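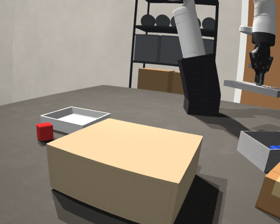
Zoltholm cell, side view, slab in the gripper

The fault I lost most of a week to was a collision check that didn't check collisions. I'm writing it down because I will forget the details by November.

Some background. Drornon is my tabletop sorting project, all in simulation: one arm, a dark work surface, and a mix of bins, boxes and small colored cubes. Gitton is the planner I wrote for it. Zoltholm is just what I call the room. I run 2000 episodes overnight and read the failures in the morning.

After I changed how the large tan box gets loaded, the overnight run came back with 36 failures, which is normal for me. What wasn't normal was that 6 episodes marked as successes had contact forces far above the limit. The arm had been driven into the box and the planner had called the path clear.

My first guess was the gripper model. It is wide near the top and narrow at the fingers, and I had been lazy about its collision shape before. I rebuilt it from scratch and reran the same seeds. Same 6 episodes, same forces.
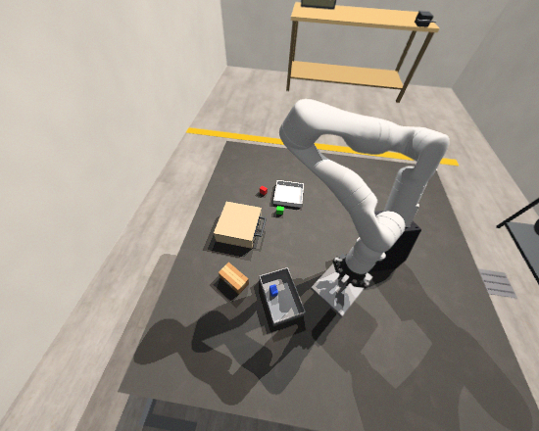 The cell from above, gripper down over the gray square

Next I went after the layout. I moved the bin, then the trays, then took the cubes out one color at a time. None of it made any difference. I also spent an evening on the solver settings, which I would like back.

The actual cause was in the scene loader. When an object gets a new position at the start of an episode, the physics engine moves it right away, but Gitton keeps its own copy of the scene and only refreshes that copy if the object has moved more than a set distance. I had typed that distance in centimeters. The loader reads meters. So the box could shift quite a way and the planner would go on avoiding the place where it used to be.

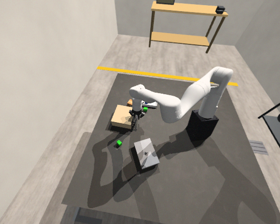
Most of the time this did no harm, as the arm tends to come down well clear of the box. It only went bad when the target was close to one of the box's edges and the box had been shifted toward it. Then the fingers came down on the lid or the wrist scraped a side.

The fix was one number. I also made two other changes:

The refresh now happens at every reset, whatever the distance. It costs a little time per episode and I don't care.

Any episode over the force limit is a failure, even if the cube ends up where it should. I had been scoring only the final position, and that was a bad choice on a project where the planner might someday be pointed at real hardware.

I reran the full set with the same seeds. The 6 bad episodes now plan around the box and finish under the limit. A few of the old failures are still there and look like plain grasp slips. The notes I had from the Enriquez version of the loader say nothing about units, so I've added a comment at the top of that file.

Next is the door of the grasp sampler code, meaning the part that decides which targets get in at all. I think it has the same units problem.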